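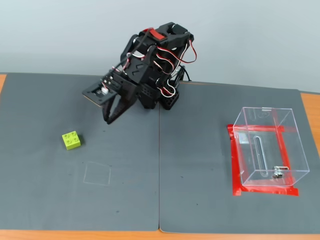 Why would anybody draw the square in thin white lines when there's a whole roll of red tape sitting in the drawer? Şengül Duman asked me that on the first day, and I didn't have a good answer, so I made it my project!

The assignment from our Itholm class was to pick one small everyday thing people do with their hands and write up how to make it easier. Most of my class went big (one group did a whole bike shed). I went with putting stuff back where it belongs on a desk, which sounds tiny, but I've lost more erasers than I can count and I wanted to know if a marked spot on the table really helps.

What I set up

Two dark gray mats side by side on the table, with a bit of the orange wood still showing past them. The left mat got the thin white outline, kind of a wobbly square because I drew it freehand. The right mat got the red tape, and the clear open box lives on that. For the thing to be put away I used a lime-green toy brick with four studs. I tried a coin first and hated it, you can't pick a coin up off a mat without chasing it.

I made the tape outline a little bigger than the box on purpose. My first version fit the box exactly and once the box was down you could hardly tell whether you'd hit it or not. With some red peeking out at the front and the left you can see right away if it's crooked. One funny side effect is that the tape shows up twice through the clear walls, and two people told me they lined the box up with the wrong red line. If I did it over I'd think about a box with solid sides, but then you can't see what's in it, so I don't know.

How the tryouts went

I did 152 placements in December, split between the outline and the box, with 10 people from my building taking turns. Everybody started with the brick somewhere on the left mat. Half the time they moved it into the chalky square, and the other half they dropped it in the box.

The box won, no contest. I marked down 27 misses in all and most of those were on the square: brick over the line, brick turned so a corner stuck out, that kind of thing. It's pretty hard to miss a box. But people were way slower with it, because they'd lift their hand up and over the wall and then sort of hover. Bernadette Sorensen said the square felt like parking and the box felt like taking out the trash, and I've been repeating that to everyone.

The faint line was the real problem. Sleeves rub it and it's hard to see in the evening with only the ceiling light on. By the second week I was redrawing it before every session, and of course it came out a slightly different shape each time, so my numbers for the square are a bit mushy. My teacher caught that and took points off, fair enough.

What I'd change

Tape for both spots, to answer Şengül's question. Also I'd wipe the mats down first, they collect little specks like crazy and the tape corners lift when there's dust under them. And I'd put the seam between the mats somewhere else, or just buy one big mat. People treated that seam like a fence and kept the brick strictly on its own side, even when I told them they could start anywhere.

I still use the box at home. It's got my erasers in it, two pencil sharpeners and a key I can't identify.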